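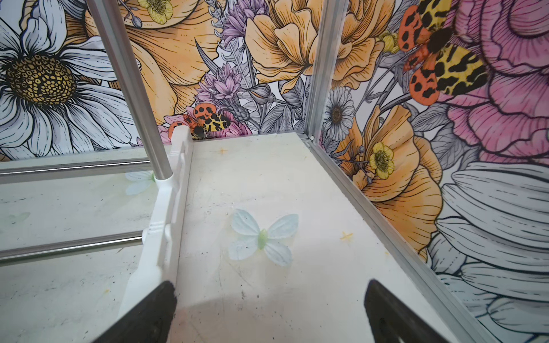 Gripper trials: thin things first

We've started comparing fingers at Illell, and fabric butterflies are a brilliant test! They lie so flat that a fingertip has hardly any edge to get hold of. Eamon Cronin has put 200 tries on the list for each set of fingers, with the wrist camera on throughout – a lot of butterflies.

Clothes are next, with both arms sharing one table and a rack at the back.
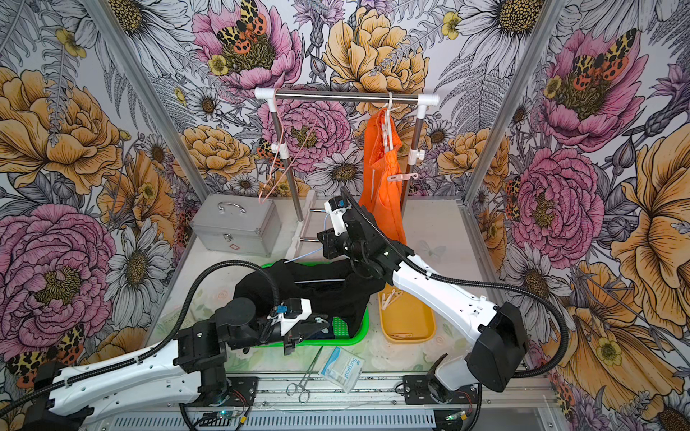 Coming in April

The Huaranga controller gets its turn. Send Eamon your trickiest small objects!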